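How to Set Out Bottled Water and Pack the Spares in a Divided Box

By Anatole Rey
Updated 10th May

These are the steps we use for the meeting rooms at Loltcombe. They work for any small room where people want a bottle within reach and the spares need to stay upright until later. You need bottled water, a shallow tray with a raised rim, and a cardboard box that already has compartments in it. A gift box or product box is fine. The set takes up one end of a table.

What you need

Bottles of one size. We order 600 ml. Mixed sizes can be used, but a tall bottle next to a short one makes the box hard to close.
A rectangular tray, wood or bamboo, with a lip all the way around.
A divided box with at least one deep compartment.
Two cloths, one damp and one dry.
A marker and a strip of paper tape.

Step 1. Clear and wipe the table

Take everything off the end you plan to use. Go over it with the damp cloth, then the dry one. White tabletops hold on to gray scuffs, and plain water won't shift most of them. A little baking soda on the damp cloth will take off the newer ones. Leave the old ones alone — rubbing hard only dulls the finish.

Step 2. Check the box

Open the lid all the way and look into each section. Press on the bottom of the deep one with your palm. If it gives, turn the box over and run tape along the seam. Product boxes often come with a card insert cut to hold one particular thing. If the insert sits in the front section and you don't need that space, leave it in. It keeps the divider straight.

Stand one bottle in the deep compartment. The base should sit flat. If it rocks, there is usually a folded flap underneath that can be pressed down or cut away.

Step 3. Place the tray

Set the tray near the middle of the space with a short side toward you. Keep it back from the edge by at least 3 inches. Put the box right next to it, on the side of your stronger hand, with the open top clear of the tray so you aren't reaching over a lid.

Step 4. Fill the box first

Lift each bottle by the top and lower it straight down. Holding it around the middle means your fingers end up wedged between the bottle and the cardboard. Start at the back of the compartment and work forward. Stop while the bottles can still be pulled out with one hand.

Check each cap as you go. A bottle with a broken seal should go to the plants.

Step 5. Stand bottles on the tray

Place the rear bottle first and then the one in front of it. Stagger them a little so the second can be picked up without knocking the first. Turn the labels toward the chairs if you care about that. Our Jandix room gets them turned and the Collville room doesn't, and I have yet to hear a complaint from either.

Step 6. Mark the box

Write the date on the tape and stick it on the side, low down. In the Cordier building we add the room number as well, so the box for room 904 comes back to room 904.

Refilling

Move bottles from the box to the tray as they are taken. When the box is empty, fill it again from the case and change the tape. We replace the box itself every 9 weeks, or sooner if the bottom gets damp. The last change was in April.
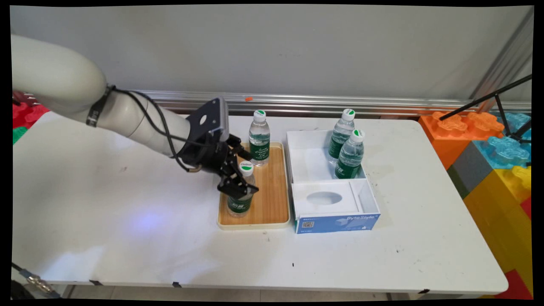
Trays and Boxes

Bottled water with green labels and green-and-white caps, two on the tray and two in the back compartment of a ByteStyle box. The white insert stays in the front section. Wipe the tray with a barely damp cloth and let it dry standing on its long edge.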